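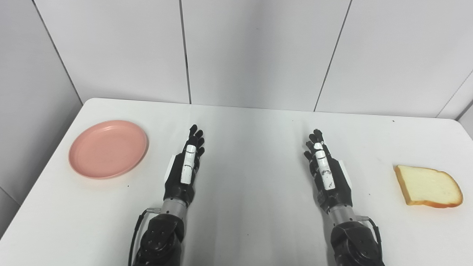
Magdy Slaoui 看完初稿回信说,一片白面包值不值得坐两趟火车去看,他到最后一段也没弄明白,另外他认为“吐司”和“切片面包”在文章里混着用,很不严肃。第二条我接受了,下文一律叫切片面包,漏网的请自行替换。第一条我放着没回。他住的地方楼下就有面包店,这种人谈面包,总有点站着说话不腰疼的味道。

Trutano 在 Nedilholm 的工厂一年开放两回,一回在三月,一回在九月底。三月那回我没赶上,报名页面打开的时候我在开会,会开完,页面上就只剩下一句“感谢您对面包的热情”。秋天这回定在2026年9月30日,星期三,一个但凡有正经工作的人都不该有空的日子。我有空。

## 去程

从市里到 Nedilholm 要在 Sorgate 换车。Sorgate 站有一座很体面的候车厅,吊顶很高,长椅很硬,墙上挂着一面钟,走得比我的表快。换乘时间足够喝一杯咖啡,前提是咖啡机肯收你的硬币。它不肯。它把硬币原样吐出来,屏幕上写着“请享用”。

第二趟车是那种每站都停的小车,上来几个背书包的学生,下去几个背书包的学生,我看不出是不是同一批。窗外是收过的麦田,茬子齐刷刷的,颜色跟放久了的纸差不多。我本来打算对着麦田酝酿一点情绪,好写进文章开头,结果睡着了,醒来车已经进站。

工厂离车站步行可达。官网上的原话是“步行可达”,没写走多久。按照这个标准,我家到海边也步行可达。路的前半段有人行道,后半段有一条白线,白线这边归我,那边归卡车。卡车上大多印着 Carrasco 的字样,那是给 Trutano 供面粉的磨坊,在同一条河的上游。司机们都很客气,经过时会按一下喇叭,把我吓得往草里跳一下,大家就这样一路打着招呼。

快到的时候先闻到味道。我知道所有写面包厂的文章都会在这里停下来,说那股香气让人想起童年。我的童年是吃米饭的,想不起来。闻着倒是真饿。

## 签到与着装

门票15欧,含讲解、试吃和一顶帽子。帽子是蓝色的无纺布发网,要求把耳朵也罩进去。留胡子的访客另发一个胡子罩,同一种料子,挂在耳朵上,戴好以后整个人像一颗准备邮寄的洋葱。Daniyal Magsi 领到了胡子罩。他从南边坐夜车过来,车票比门票贵得多,胡子也修剪得很讲究,显然为今天做过准备。罩子一戴,准备全部作废。

首饰要摘,手表要摘,口袋要掏空。登记台的女士问我有没有坚果过敏,我说没有;又问我最近有没有肠胃不适,我说没有;最后问我从什么渠道得知本次活动,我说是自己找的。她抬头看了我一眼,选项里没有这一条,于是她替我勾了“亲友推荐”。

然后洗手。墙上有一张洗手步骤图,画得非常细,连大拇指都有专门一格。洗完用纸擦干,再抹一遍消毒液,再踩过一块湿漉漉的脚垫。我在医院看病都没被要求得这么干净过。

讲解员叫 Oddur Blöndal,在厂里干过搅拌、干过烤炉,现在干讲解,他自己管这叫“逐渐远离面粉”。他声音很大,起初我以为是职业习惯,进了车间才明白,是唯一的办法。

## 原料间

参观从面粉开始。面粉存在室外的筒仓里,靠管道吹进来,所以原料间里看不到面粉,只能看到管子。我们对着管子看了一阵。Oddur 拍拍其中一根,说里面现在正走着面粉。大家点头。有人给管子拍了照。

他讲了一段小麦蛋白质的事,我记了笔记,回来一看,笔记上写着“高的高,低的低,掺”。应该是这个意思:不同批次的麦子磨出来筋度不一样,高的和低的要搭着用,让每天的面团脾气一致。Carrasco 每批粉送来都附一张单子,上面是水分、灰分和吸水率。厂里拿到单子并不完全信,还要自己再测一遍。Carrasco 知道厂里会再测一遍,也派人来看他们怎么测。两家合作多年,关系融洽,靠的就是这种互不信任。

盐和糖是一袋一袋人工拆的。拆袋这个岗位要轮换,谁也不爱干。酵母是液态的,装在冷藏罐里,冷得很安静。Daniyal 问能不能看一眼。Oddur 说,看起来像奶咖,闻起来像喝剩的啤酒,您可以在家自行组合。

## 搅拌与分割

搅拌机比我想的小,比我想的吵。一缸面从下料到出缸要不了多少工夫,最后那一下,整块面团从缸里翻出来,掉进下面的料斗,声音像有人在楼上摔倒。有几位访客往后退了半步。Oddur 等着这一刻,看得出每场他都在等。

我以前在家做过面包。严格说,是做过一种外形接近面包的东西。书上说要揉到能拉出薄膜,我揉到胳膊发抖,拉出来的膜上全是洞,对着光看像渔网。所以站在搅拌机跟前,心情有点复杂。它不发抖,也不看书。

水温是关键。搅拌本身会让面团升温,所以夏天要往里加冰,冬天用常温水,春秋两季归师傅吵架。班组交接本上有一栏专门写水温,夜班写一个数,早班来了划掉,写另一个数,下面签名。Oddur 说翻开旧本子,可以看出哪几年换过班长。

分割机把面团切成大小一致的块,丢进一个不停转的锥形滚筒,滚一圈出来就圆了。圆面团一个挨一个往上走,在一排小布兜里坐着歇一会儿,叫中间松弛。我觉得这个工序起得很好,想带回单位推广。

松弛完毕,压扁,卷起,切成几段,调转方向,并排放进模具。最后这个“切段调转”我第一次听说。据他讲,这么一调,气孔的方向就变了,切出来的面看着更白。同样的面粉,同样的配方,横着放跟竖着放,颜色就不同。我活到这个岁数,在面包白不白这件事上,一直被方向蒙着。

## 醒发室

醒发室只能隔着玻璃看,里面又热又潮,玻璃上挂着一层水珠,于是连隔着玻璃也看不太清。模具在架子上缓慢移动,慢到你得盯住一个角,跟墙上的螺丝比对,才确定它在动。

Oddur 说大家可以在这里提问。

有位先生问,工厂的面包为什么不如他奶奶做的。看气氛,每场都有这么一位。Oddur 答得很熟:您奶奶一天做几条?先生说,做得不多,周末做。Oddur 说,那她周二给您吃什么?先生想了想,没有再问。

轮到我,我问面包边归谁。我是真想知道。超市里有去边的切片面包,那些边总得有个去处。答案很朴素:一部分烘干打成面包糠,一部分卖给养猪的。猪那边据说反馈不错。

Daniyal 提了一个很长的问题,关于酸面团和商业酵母在风味上的差异,夹着好几个我不认识的词,胡子罩随着每个词一鼓一鼓。Oddur 听完,说,咱们厂主要做白的。

## 烤炉

烤炉是一条隧道,人走在旁边,面包走在里面,速度差不多,像陪着谁散步。中途有一扇小窗,排队轮流看。轮到我时,窗里是黑的模具,黑的盖子,看不到面包。带盖子烤的方包四角都是直的,不带盖的顶上会鼓起来。盖子盖着,里面发生什么全凭信任。

炉子另一头热得厉害。脱模靠吸盘,一排吸盘落下来,把面包整条提走,空模具自己回头去接下一批面团。空模具走的那条传送带在我们头顶上,一路叮叮当当,像有一队看不见的人端着锅搬家。

刚出炉的面包不能切。要凉,凉透了才能切,不然刀一下去就塌。冷却塔是个大螺旋,面包从下面进去,绕着圈往上爬,到顶再出来,全程两小时。我问能不能快一点,Oddur 说试过,吹冷风,结果皮裂了,客户打电话来问是不是新品。

就在冷却塔底下,我们遇上了断电。照明灭了一下又亮,传送带停了,整个车间忽然静下来,静得能听见 Oddur 还在喊。他喊到一半发现用不着,降了声音,一时不太会说话了。一个穿白外套的人从门里出来,看了看灯,看了看我们,又回去了。过了一会儿机器重新转起来,Oddur 恢复了正常音量,大家都松了一口气。

## 切片和“不合格”

切片机的刀是一组来回走的锯条,面包从中间推过去,出来就是一片一片的,还保持着整条的样子,要到袋子里才肯散开。切片声很好听,沙的一下。我站着多听了几条,被后面的人绕过去了。

质检由 Bhupendra Kanaujia 负责。他有一间小屋,一张长桌,一排从线上抽下来的面包,以及一种长年跟面包打交道才会有的平静。他给我们演示怎么看一片面包:先看形,四边有没有往里收,收得厉害叫“缩腰”;再看孔,大小匀不匀,有没有洞;再按,用指头按下去,看它回来得快不快;最后才吃。他吃得很少,咬一个角,嚼很久。

“孔太大,黄油会漏。”他说,“漏到手上,客人就写信。”

那些信他留着,贴在柜门里侧,不对外展示,但柜门那天开着。我看到的一封说面包太软,站不住,放进烤面包机会往一边倒。另一封说面包太硬。还有一封什么意见也没有,就是告诉厂里,写信的人换了一个新烤箱。这封也归了档,右上角盖着“已回复”。

他还说了个行话,叫“老太太的帽子”,指顶皮跟面包心分了家,中间空出一道缝。别的厂怎么叫他不清楚,反正他们家叫这个。我问出了帽子怎么办。他说,吃啊,他家里早餐吃了很多年帽子。

我对切片面包一向没有什么看法。它在厨房里,早上拿出来,晚上放回去,袋口用夹子夹着,夹子丢了就拧两下压在底下。听他讲完,我回家第一件事是拿一片白面包对着灯看孔。孔很匀。我有点为它高兴,也有点为自己担心。

## 试吃

试吃安排在员工食堂旁边的一间会议室,墙上的白板没擦干净,留着“叉车”两个字和一个问号。

面包分当天的和隔天的。主办方的意思是让我们盲吃,分出哪个是哪个。多数人选错了。隔天的更有味道,当天的更软,大家默认软的新鲜,也默认有味道的新鲜,最后各执一词。那位奶奶做面包的先生把两样都判为隔天的,并且拒绝更改。

配的东西有黄油、一种红色果酱和盐。盐放在那里没人敢动,后来 Bhupendra 过来,拿一片抹了黄油,捏一点盐撒上去,吃完走了,一句话没说。盐很快就不够了。

Magdy 在信里问过我到底好不好吃。好吃。在一间会议室里,罩着耳朵,饿了一上午,跟一群陌生人站着吃白面包抹黄油,没有不好吃的道理。换个条件我不敢保证。

Daniyal 吃东西要掀胡子罩,掀一下,咬一口,放下来嚼。过了登记台那道门其实已经可以摘了,有人告诉过他,他说戴习惯了。

## 商店

出口处有个小商店,这是全程灯光最好的地方。卖的有面包、印着厂标的布袋、面包形状的橡皮,还有一种明信片,正面是筒仓。我拿着筒仓明信片想了很久该寄给谁。最后寄给了 Magdy,他至今没提过。

瑕疵面包论袋卖,便宜得让人多心。缩腰的、顶皮分家的、切歪的都混在里头。我买了两袋。收银员问要不要再来一袋,说冷冻能放很久。我说家里冰箱小。她用很理解的眼神看着我,那眼神里装着很大的冰箱。

Oddur 在门口送客,跟每个人握手。帽子可以带走,很多人带走了。车间外面他的嗓门还是收不太住,说再见时,路边一只猫站了起来。

## 回程

走回车站那段路,卡车换成了出厂的方向,车上是面包,喇叭依旧。袋子提在手里没什么分量,体积倒很大,风一吹就往腿上贴。

在 Sorgate 又要换车。咖啡机前站着 Daniyal,正把硬币一枚一枚往里喂,机器一枚一枚还给他。我们一起坐在那条硬长椅上吃了几片缩腰的面包,没有黄油,也没有盐。他认为面团分割后的松弛时间偏短。我认为他说得对,我一个字也没听懂。他的夜车还早,我的车先来。

## 给打算去的人

- 报名页面开得很突然,关得更突然。想去三月那场,最好别在报名那天开会。
- 讲解只有一种语言,遇上搅拌机就只剩下手势。站前面。
- 穿平底鞋。脚垫是湿的,走过的地面也是湿的。
- 车间里不许拍照,原料间可以,所以大家回来给亲友看的都是管子。
- 全程没有座位,会议室的椅子叠在墙角,谁也没好意思去搬。
- 从车站走过去,请走白线里面。
- Sorgate 的咖啡机只收卡。机身侧面贴着告示,对着墙的那一侧。

瑕疵面包我吃了一个星期,烤着吃、煎着吃,最后几片撕碎了拌鸡蛋。有一片顶皮确实分了家,中间那道缝刚好能夹住一片奶酪。我给 Bhupendra 写了封信报告此事,前天收到回信,印着厂标,感谢我的意见,并附了一张下次购买时可用的优惠券,仅限工厂商店使用。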